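4.3 Setting Up the Brulley Pitching Target for Batting Practice

Before you start
Check that the cage floor is level and the net is fully closed. Two people are needed to lift the base.

1. Place the base behind home plate with the Doucet logo facing the mound.
2. Lower both rear feet until they touch the turf. Turn each foot lock clockwise to the stop.
3. Slide the target panel into the base slots. Press down until both latches click.
4. Set the strike zone height with the side dial. Setting 7 suits most high school batters.
5. Connect the power cord and hold the START key until the lamp turns green.
6. Throw 30 pitches at low speed, then tighten the panel bolts again.

CAUTION: Do not stand within the marked area while the pitching machine is on.

Note: The panel is rated for pitches up to 126 km/h. Faster pitches will dent the face and are not covered by the warranty.

Note: If the count on the display does not match the pitches thrown, clean the sensor strip with a dry cloth and repeat step 5.
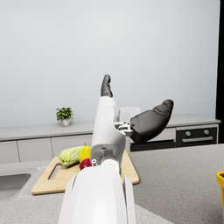
Figure 4-3. White arm with dark gray two-finger gripper.

Storage
Unplug the cord and remove the panel. Store it flat, face up, in a dry room. Do not stack other equipment on it. For spare latches, order Stulum part 130.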